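Siliņa Tableware Opens Color-Sorting Workshop Series in Fostden

Last updated: 1/1/23

FOSTDEN – Siliņa, the small studio behind the Drodberg line of tinted dishes, is delighted to announce a new series of hands-on workshops on one of the oldest and most satisfying household jobs there is, which is putting like with like. The series is called Nirkell, after the street where the studio first opened its doors, and it begins in March with 17 sessions spread over the spring.

Anyone who has ever stood in front of an overfull cupboard will know the feeling that Nirkell sets out to cure. Each session is built on a green work surface, a low raised shelf and a handful of shallow round dishes in clear, cheerful colors, every one matched to a stick of its own shade. Pink goes with pink, green with green and orange with orange, and before long people are thinking about their spice drawers and sewing boxes in quite a new way.

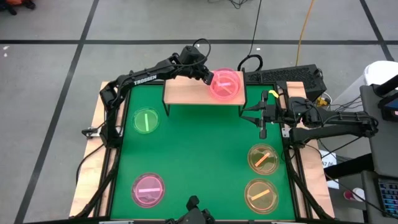

Matching dishes and sticks in pink, green and orange, with one pink dish up on the wooden shelf.

"I grew up in a house where every button had its own jar, and I suppose I never got over it," said Nermin Uçar, founder of Siliņa. "When we began planning these sessions I wanted the pieces to be simple enough for a child and pretty enough that a grown-up would want to keep them out on the table. I think we've managed both, and I can't wait for people to come and try it for themselves!"

The shelf plays a bigger part than its modest size might suggest. Having two levels to work on gives people a spot for whatever they are dealing with at the moment, while the rest waits its turn below – a habit that carries over nicely to a kitchen counter or a desk at home.
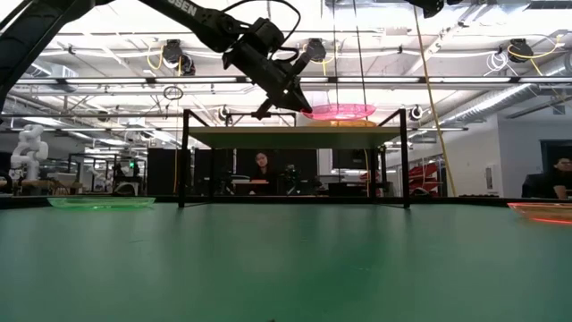

Page 7

Color was chosen with just as much care. The dishes let the light through, so that a rim can shine quite brightly against the green, and Pei-shan Yu, who designed the sessions, spent much of last winter settling on the shades.

"I kept going back to the orange," said Yu. "It was the last one we agreed on, and it's now the one I like best."

The series has room for 300 people in all. Places cost $65 each, with tea included, and can be booked at the Siliņa studio in Fostden.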